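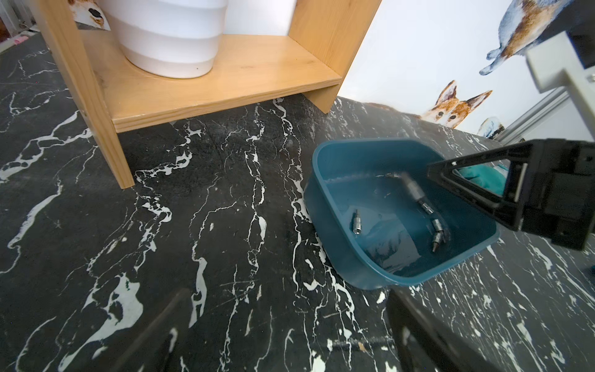

Prinen arm over the socket bits, teal bin.

2 September 2025

Day 5 with the Prinen trial kit and I'm still not sure I'd pay 3,000 for it! Bits in the bin again today. They're small and shiny, and the glare on the plastic doesn't help, so I keep fiddling with the lamp (Hanne wants me to leave the lamp alone and write down the settings, fair enough). The wrist view is my favorite part of the whole package, I could watch it all afternoon. The manual is awful though, the gripper chapter sends you to a page on shipping crates.

Urho called about the Gallholm kit, 1,680 without the stand. Tempting, but their support line never picks up. Told him I'd decide before the trial runs out. Must ask Prinen about spare finger pads tomorrow, and find the other hex key.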